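Kollthorpe Rikura 34 Dual-Zone Wine Cabinet

Item no. 825
Freestanding or under-counter installation
Capacity: 34 standard Bordeaux bottles

The Rikura 34 stores red and white wine in 2 independently controlled zones. The upper zone is set from 41 to 54 °F and the lower zone from 54 to 65 °F, in one-degree steps. Both zones share a single compressor mounted on rubber bushings. Cooled air is circulated by a separate fan in each zone.

Shelves are slatted beech on full-extension runners. Bottles wider than 3.2 inches, including most Champagne and some Pinot Noir shapes, should be placed on the bottom shelf. Loading them elsewhere reduces total capacity. 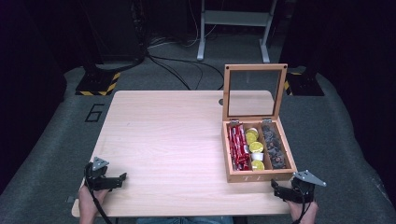
Wooden box with clear-panel lid, three long compartments.

The door is double-glazed with a UV-filtering outer pane and can be hung left or right. A hinge kit for left-hand opening is packed with the manual. Allow 2 inches of clearance behind the cabinet in freestanding use. The front vent must remain unobstructed in all installations.

After delivery, leave the cabinet upright for 24 hours before connecting power. Set temperatures are retained after a power failure.

Options: Lozano display shelf, Ollano carbon filter (replace every October or after 12 months), stainless handle.

List price: $3,631, excluding delivery
Trade inquiries: Milan Dekker, cellar equipment desk
Specifications revised 09/03/2025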